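# When is a fold "done"? Handheld gripper rules, laundry tasks 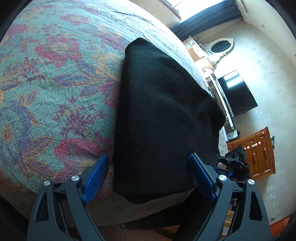 **Conall Lenihan**

Ok so trying to get the fold rules settled before the next batch goes out to home collectors. Draft as it stands:

- garment flat on a bed or table, patterned covers are fine
- both jaws open and clear of the cloth for 3 seconds at the end
- no hands touching the garment at any point
- stop recording only after the jaws are clear

Black garment on a flowered bedspread, right pad still over the cloth. By my rules that's not an end state. Agree / disagree?

---

**laldale_pete**

Agree on the jaws. Disagree on patterned covers. We went plain sheets only at Laldale and review got way faster. Flowers everywhere = annotators hunting for edges.

---

**mothwing**

> plain sheets only

nope. people have bedspreads. train on plain sheets, then it meets a real bedroom and falls over. Black on teal and crimson is easy to pick out anyway, I'd worry more about black on navy

---

**laldale_pete**

Easy for you maybe. We had 2499 clips in the last round and the cover was the top reason for a second look. Not saying ban it forever, just tag it.

---

**Conall Lenihan**

Tagging works. Adding a "cover: plain / patterned" field.

---

**remen_qa**

Nobody's mentioned the window?? That's blown to white. Our rule at Remen is curtains closed or shoot after dark. Also a leg down past the edge of the bed, we'd want that flagged. Legs ok, faces not, but it has to be in the log.

And the TV. Switched off is right but a glossy screen still reflects. Check it for people before upload, every time.

---

**mothwing**

curtains closed means lamps means shadows all over the cloth. bottom left of that bedspread is murky enough as it is. I'd take the window

---

**remen_qa**

Fine, then "no direct window behind the work". Turn around, shoot from the other side of the bed.

---

**tbrannock**

Small one. Lint. There's a pale mark low down on the black. Do we care? Mac Carthaigh's sheet says lint roller before each session, which seemd nuts to me, over 10 minutes a day on that alone

---

**laldale_pete**

Don't care. Leave it on.

---

**Conall Lenihan**

Not a rule then. But the loose layer hanging below the bottom fold, does that pass? I'd say no. Edges should meet or you redo.

---

**mothwing**

how close is "meet" though. put a number or every collector picks their own

---

**tbrannock**

3 fingers? kidding. Testis template leaves it to the reviewer and it's a mess, two people never score it teh same

---

**Conall Lenihan**

Will put a number in v2 and post it here. Jaws rule stays, patterned stays with the tag, window rule as remen_qa wrote it, leg goes in the log. Still open: edge gap.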